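Talks and Workshops > Past Talks > Speaker Notes

Sharing the bench: what changed for us when the sorting arm came to Jernton

Speaker notes, 2019-02-11

Opening (take your time, let people sit down)

Good morning, and thank you for having me all the way out at Fostthorpe. I'm going to talk about a fairly small thing, a packing bench, and a fairly large thing, how it feels when part of your job is handed to a machine while you're still standing there. I'll try to keep the two tied together. If I wander off, wave at me.

For those who don't know us, Irklow puts together small mixed orders. A bit of stationery, a few sweets, a charger, whatever the customer has ticked on the form. Our Jernton site runs 200 orders on an ordinary day, and until last July every one of them was picked, sorted and packed by hand.

Why we started with sorting

People expect me to say we began with the heavy lifting. We didn't, as we have very little of it. What we had was sore wrists and tired eyes from the sorting step, where you take a jumble of small goods and put each thing into the right part of a tray. It's fiddly work and it goes on all day. When we asked the crew which job they'd give away first, that was the one, by a long way.

(Pause here. Ask for hands: who has a job like that at their own workplace?)

So we bought the arm, which we call Barreto – the name was voted in over lunch and I had no say in it – and we set it up on one of our own benches, scratches and all. I was quite firm about that. I didn't want a glass room at the far end of the building with a sign on the door. I wanted it where people could see it being slow.

And it was slow! Please don't skip over this part, because I think it did us a lot of good. The first full practice run was 100 items and it took most of a morning. People wandered past, had a look, and went back to their own benches a fair bit calmer than they'd been at the start of the week.

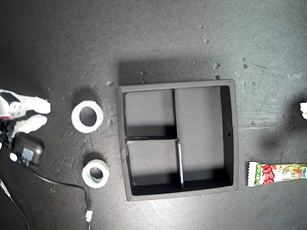

Slide 2: Barreto's gripper and the divided tray, with tape rolls and a sweet wrapper on the bench.

Leave the slide up while you talk about the tray. We used to let every packer lay out their tray the way they liked, and some of them had been doing it their own way for years. Barreto needs the same layout every time. I thought that would be a small change and I was wrong about that. A person's bench is a bit like their kitchen, and we had walked in and moved the cutlery drawer. If I had my time again, I'd sit down with the crew and work out the shared layout before the arm was even ordered.

Talk a little about wrappers too. Anything shiny or crinkly was hard for us to set up, and the people who knew how a sweet behaves when you pinch it by the end were the packers. Their knowledge went straight into the way we programmed the grip. We paid them for those hours at the higher rate, and I'd urge you to do the same, as it's skilled labour and it should look like it on the payslip.

What the day looks like now

We have 2 people on each shift trained to mind the arm. They load it, clear it when it stops, and decide whether a stop is worth reporting. The rest of the crew have moved toward checking and finishing, which means more walking about and more talking to each other. Most of them like that. One or two miss the quiet of the old job, where you could put your head down and think your own thoughts, and I don't believe we've found a good answer for them yet. We let them swap back to hand sorting for odd-shaped orders, and that helps somewhat.

Nobody lost their place over it. We put that promise in writing before the arm arrived, and I'd say it did more for the mood in the building than any of the demonstrations.

Things I'd still like to fix

Stops near the end of a shift. Whoever is minding the arm feels they can't go home until it's running again, and that isn't fair on them. We're trialling a rule that you simply switch it off and leave a note.

The training, which leans too heavily on reading. Several of our best packers learn by watching, and we should have organised it around them from the beginning.

(Questions from here. If the room is quiet, ask what they would give away first, and then ask what they'd want to keep.)

Contact the events desk | © 2019 Irklow | Back to top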